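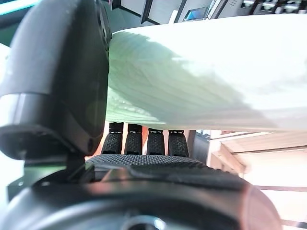 I've been making prints for most of my adult life, and on June 6 I finally get to hang a whole roomful of them at the Judley Gallery. The show is called Firkano, a word I made up in the studio years ago for the moment when you peel the paper off the plate and hold your breath. There are 29 prints, all etchings and aquatints, and nearly all of them started at my kitchen table with something I'd meant to cook. Take a pale, thick vegetable stalk, white along the top and sliding into a soft mint green lower down. I spent most of last winter trying to get that one change of color with two plates and far too much ink (my apron will never recover), and the result is the first thing you'll see when you walk in.

So, the details! Judley is opening its doors again with this show, and I'm thrilled and a little terrified to be the one on the walls. Only 20 visitors can be inside at a time, so please book a slot through the gallery's website before you set out. Masks on, please. There won't be an opening party with wine and crackers this time, which I'm sad about, but I'll be there all through the first afternoon and I'm happy to talk about acid baths for as long as anyone can stand it.

The biggest piece is called Carretero. It's printed from six copper plates and it took me through three different presses, one of which I'm still not on speaking terms with. I wanted a road with a cart going down it, seen from very high up, and I kept scraping the cart out and putting it back in. In the final version it's there, but small. Bring your reading glasses.

I'm also putting out a boxed set with Clodura, the little press that published my last book. The edition is 100, signed and numbered, on a heavy cotton paper I've been hoarding. Each box holds small versions of prints from the show, plus a folded sheet where I ramble on about how they were made. Boxes can be reserved at the gallery desk or by email, and they'll be ready to pick up before the end of the month.

If you write about art, or just like to look at it, get in touch with Judley and they'll send you pictures for print or web, along with the full list of works. I'm glad to do interviews by phone, mornings are best.

Released May 31, 2020, by the artist and the Judley Gallery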